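Questions about small bookshelves and tidying the books

Ikby Home Notes
Updated May 7, 2024
318 shares | 44 comments

How many books can I put on a two-shelf bookcase for a child's room?

It depends on how thick the books are. In my home the small bookcase holds 36 thin picture books, or 18 thicker ones. I recommend that you stop before the shelf is full. When the books are pressed together, a child pulls out one and three others come with it.

Should books stand or lie flat?

Both ways are fine. Tall paperbacks without support bend after some months, so I put them flat and keep the piles low. Hardcovers can stand. On a very short shelf, lying flat is also easier for small hands, but the title on the spine must look to the outside.

Where do I begin when the books are on the floor?

Begin with the lower shelf and with the largest book. Put it to one side, not in the center, so there is free space for the next ones. Then take the books which are closest to you. I do not sort by color or by author in this moment. Sorting is a different work and it can wait until all books are up from the floor.

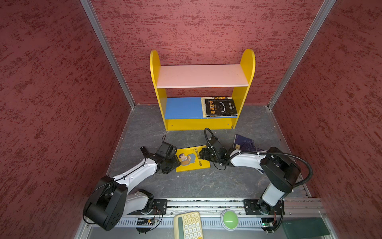 Despina Popescu wrote to me that she does it the opposite way: she fills the upper shelf first, and the lower one stays for the books that are used every day. Her son is four and he does not reach the top anyway. I tried this for a week and it is a good method for families with small children.

Can I mix books in different languages on one shelf?

Yes. We have Chinese books and English books together. Please notice that the title can run from top to bottom on one book and across on another, so do not worry if they do not look the same in the row. If it disturbs you, give each language its own side.

How do I clean a painted shelf?

Take the books off, wipe with a soft cloth and a little water, and dry it at once. Do not use powder cleaners on pink or other pale paint, they leave dull spots. If the screw holes at the base collect dust, a dry toothbrush is enough.

The shelf moves when my child takes a book. What can I do?

First check the screws. They become loose with time, and I tighten mine every November. If it still moves, the floor is maybe not even. A thin piece of felt under one side helps on a stone or tile floor. A tall bookcase must always be fixed to the wall.

What do I do with the books that do not fit?

I keep them in a box under the bed and change them with the ones on the shelf when the children get bored. The books nobody asks for I give to the school library in Flarkcombe. Please call them before you bring a full box.

Vasilis Atanasov

44 comments | Share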